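Entretien des gants de gardien : lavage, séchage, stockage
Fiche atelier, rubrique Matériel de football
Rédaction : Ayantu Lemma
Mise à jour : vendredi 5 octobre

Une paume en latex perd son adhérence bien avant de se déchirer. La sueur sèche dans la mousse, les sels bouchent les pores et la surface devient lisse au toucher. La plupart des gants jetés en cours de saison sont encore utilisables après un lavage correct.

Les indications qui suivent valent pour les paumes en latex naturel de 3 à 4 mm, en coupe plate, roll finger ou négative. Les gants d'entraînement à paume synthétique supportent un traitement plus rude.

Avant le premier usage

Le latex neuf est couvert d'un résidu de fabrication. Rincer les paumes à l'eau tiède, 30 °C au plus, en pressant la mousse avec le pouce jusqu'à ce que l'eau sorte claire. Ne pas employer de savon à ce stade. Laisser sécher une nuit, puis porter les gants pour une séance légère avant de les utiliser en match.

Lavage courant

Intervenir le jour même, avant que la terre ne durcisse. Enfiler les gants, ouvrir le robinet d'eau tiède et frotter les paumes l'une contre l'autre, sans appuyer. Sur terrain gras, commencer par un trempage de dix minutes dans une bassine.

Ajouter ensuite 2 ml de nettoyant neutre par gant. Le Temen convient, de même qu'un shampooing pour bébé sans parfum. Liquide vaisselle, lessive en poudre et assouplissant sont à exclure : le premier dessèche la mousse, les deux autres laissent un film. Rincer jusqu'à disparition complète de la mousse savonneuse, intérieur compris.

Pour l'essorage, rouler le gant dans une serviette en partant des doigts et presser à plat. Une torsion décolle les coutures entre la paume et le dos.

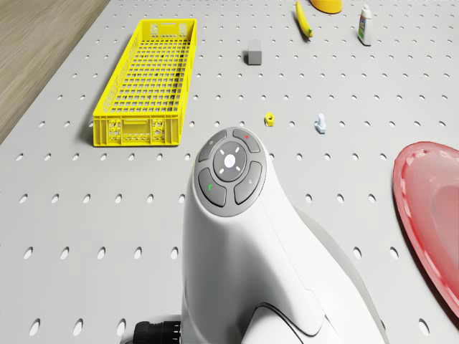
Séchage

Suspendre les gants par la sangle de poignet, doigts vers le bas, dans une pièce ventilée entre 15 et 20 °C. Compter de 24 à 48 heures selon l'épaisseur. Un radiateur, un sèche-cheveux ou le plein soleil durcissent le latex de façon irréversible. En juillet, éviter aussi le coffre de la voiture.

Du papier absorbant roulé dans chaque doigt accélère l'opération. Le changer une fois au bout de deux heures. Le papier journal tache les doublures claires.

Les crochets Stikdale réf. 1321 acceptent une paire chacun. Laisser 100 mm entre deux crochets pour que les paumes ne se touchent pas. Deux paumes humides laissées en contact se collent, et la couche superficielle s'arrache à la séparation.

Stockage

Ranger les gants légèrement humides au niveau de la paume, dans une housse aérée. Si la housse est en plastique plein, la laisser entrouverte. Intercaler le film d'origine entre les deux paumes. Hors saison, réhumidifier toutes les trois semaines avec une éponge.

Réparations

Une déchirure de moins d'un centimètre se traite à la colle contact souple (Weldu 486 ou équivalent). Nettoyer, sécher à fond, encoller les deux lèvres en couche mince, attendre dix minutes, presser. Au-delà, la réparation raidit la zone et gêne la prise de balle.

Velcro encrassé : passer un peigne fin dans le sens des crochets, puis une brosse à dents sèche.

À lire dans la même rubrique : changer des crampons vissés grippés, regonfler un ballon avec la pompe Ranik.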